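Kitchen news from the Brasimden building

The shared kitchen on the second floor reopened on 19th January after almost 10 weeks of work. Most of you have been in to look at it by now, and the office has had a steady run of questions, so the main points are set out below.

The old counters had swollen along the back edge where water got in behind the sink. Mowat, the contractor, took them out, replaced the boards underneath, and moved the drain line over so that it no longer runs under the window. The shutoff valve is now in the lower cabinet nearest the door. Please leave the space in front of it clear. Last winter it took 33 minutes to reach the old valve behind the stacked trays, and the apartment below got most of the water.

Rhona Cowie has drawn up a new booking sheet. Slots run for three hours and can be reserved up to 7 days ahead. If you need the kitchen for a larger meal, such as a birthday or a family gathering, speak to Rhona first and she will try to put two slots together. The cleaning deposit stays the same as before. It comes back to you once the counters are wiped, the trash is out, and the key is in the box.
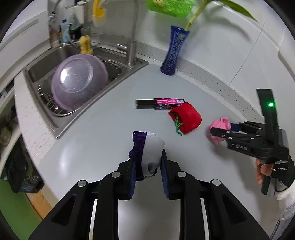 The sink corner and new gray countertop.

Please use a board when cutting and a trivet under anything from the oven. The surface can be cleaned with dish soap and a soft cloth. Scouring powder will scratch it – there are already two marks by the stove from the first week. Bleach is kept in the hall closet and should go back there.

We have kept the old refrigerator for now. Indov quoted for a new one, but the price came in $400 over what was set aside, and the current one still holds its temperature. Food left in it needs a name and an apartment number. Anything without a label is thrown out on the last day of the month. The freezer drawer sticks, so lift it a little as you pull.

Several people asked about storage. The upper cabinets are for shared dishes and pans only. Personal items can go in the lockers in the corridor, and four of those are free at the moment. A list of the shared pans is taped inside the left-hand door. The big stockpot is missing. If you borrowed it over the holidays, please bring it back, lid included.

Chenxi Fan will run the soup evening again in March, and she would like to hear from anyone who can cook or help wash up. Last year's leek and potato went quickly, so there will be two pots of it. Bring your own bowl if you can.

One job is left over. The tile shop in Otby sent the wrong trim for the window ledge and the right pieces are on order. Mowat will need the kitchen for one morning to fit them. The date will be posted on the door, and bookings for that morning will be moved.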